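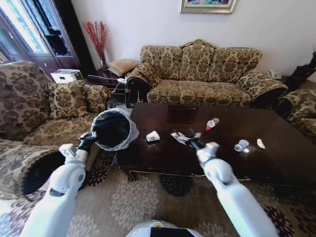
Gilline wrote:

> I have read all the messages on clearing up after an evening in, and I still say the bin should come to the table. My family has always done it the other way. Everyone picks up one item, walks it to the kitchen, finds something to look at in the refrigerator, and is not heard from again. By 10 the coffee table looks the same as it did at 9, except that I am the only one sitting at it.
>
> My question for the list is what to do about a polished top. Ours is dark, it shows everything, and I don't want to set a bin on it. Do you hold the bin in one hand? Put it on the floor? My sister-in-law sweeps the lot over the edge with her forearm, and I would like a second opinion before she visits again in October.

Hold it. I've been a hold-it person for 12 years and have the left wrist to show for it.

Bring a small bin with a liner in it, tip the mouth toward the mess, and keep the rim right by the edge of the table. Then pick things up with your other hand, one at a time. I know one at a time sounds slow. I used to gather everything into a big armful, and that is how I learned how much soda can be left in a can that has been crushed by a person who swore it was empty.

My order, for what it's worth, is wrappers first. They weigh nothing, they slide, and if you leave them until last there will be one under the sofa by morning. Crumpled scraps and tissues go next. Bottles and cans I leave on the table until the paper is gone, and then they go to the kitchen for the recycling, caps on. If you mix them in with the rest you will only be fishing them out again over the sink in a bad mood.

On the floor is fine if you don't have a dog. We have Ryu, who regards a bin on the floor as a buffet with a low counter.

About the polish. A dark glossy top is a tattletale, and I say this as the owner of one. Get the litter off before you go near it with a cloth, because a crumb under a cloth is sandpaper. After that I use a barely damp rag, then a dry one, going with the grain. I gave up on the Tatwood spray. It smells wonderful and leaves a haze you can write your name in, and in our house people did. If your table has any gold trim on the edge, go easy there and use the dry rag only. I rubbed a bare spot into ours in the first year and have kept a magazine over that corner ever since, on the theory that guests will take me for a reader.

As for the sister-in-law, the forearm sweep works very well on a table with nothing sticky on it. I have never owned such a table. You might hand her the bin when she comes in the door and see whether she takes the hint, or at least the bin.

One more thing on liners, which somebody asked about last month and I never answered. Fold the edge well down over the rim, farther than looks necessary. Mine used to slither in at the first apple core. I bought a plastic hoop from Jernance that was supposed to cure this. It fits no bin I own, though it does hold the back gate shut.

Still looking for a good way to get candle wax off a runner, if anyone has one that doesn't involve an iron. I have used the iron. I now have a shorter runner.

M.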